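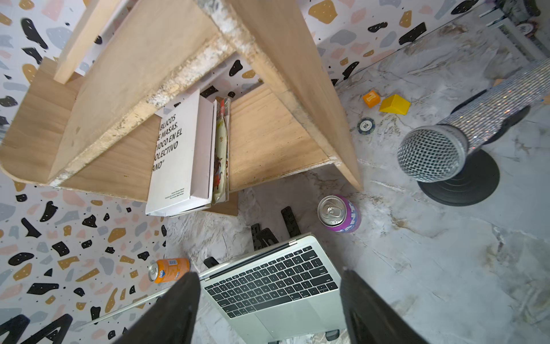 Section 5 of this guide explains how to compare two gripper finger sets, Plimilel and Grinero, on the same arm with the same wrist camera. Please read it fully before you switch on the controller. For the first view, drive the wrist above the laptop until the tips of both fingers are inside the camera picture, one on each side of the keyboard. The tips will be blurred at this distance and this is acceptable. The keys must be sharp enough to read, and if they are not, repeat the focus procedure in Section 3.

### 5.1 Preparing the arm

1. Set the controller to manual mode and the speed limit to 200 mm/s.
2. Fit the Plimilel fingers first. Tighten the screws by hand, then a quarter turn with the key.
3. Open and close the gripper 5 times without load.
4. Start the Younis logger and write the finger type in the field "Set".
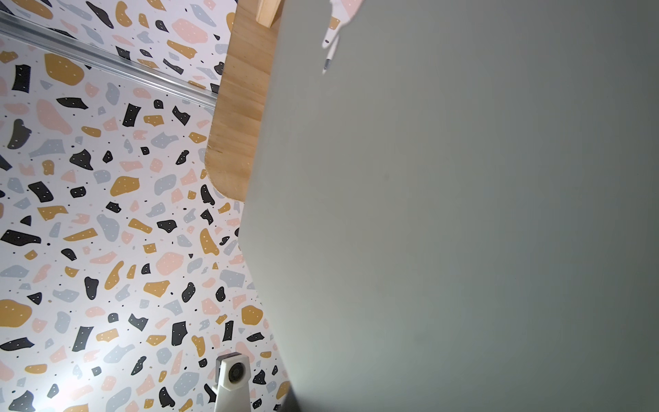 5. Move the wrist slowly to the side position and save it as "Near 1". If a close surface covers more than half of the picture, do not use this position for scoring. Go back in small steps and save again.

> **Caution:** The wrist camera does not see behind the gripper. Keep one hand at the stop button during step 5.

### 5.2 Comparing the fingers

1. Call the fixed camera view on the second monitor.
2. Bring the left gripper to the edge of the closed laptop. Stop at first contact.

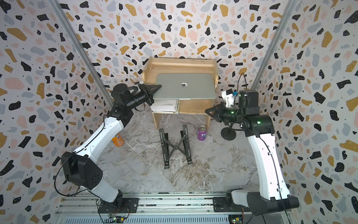

3. Read the motor value in the logger. If it is over 3,000, open the gripper and approach again at half speed.
4. Keep the right arm in hold while the left one is moving.
5. Change to the Grinero fingers and repeat from 5.1, step 3.

**Note:** In our June trial Iulian Bratu got 2,226 with the Grinero set at first contact. Your value may be different if the Jakanley controller has the older firmware.

Send the log files to Paula Ursu, with the finger type in the file name.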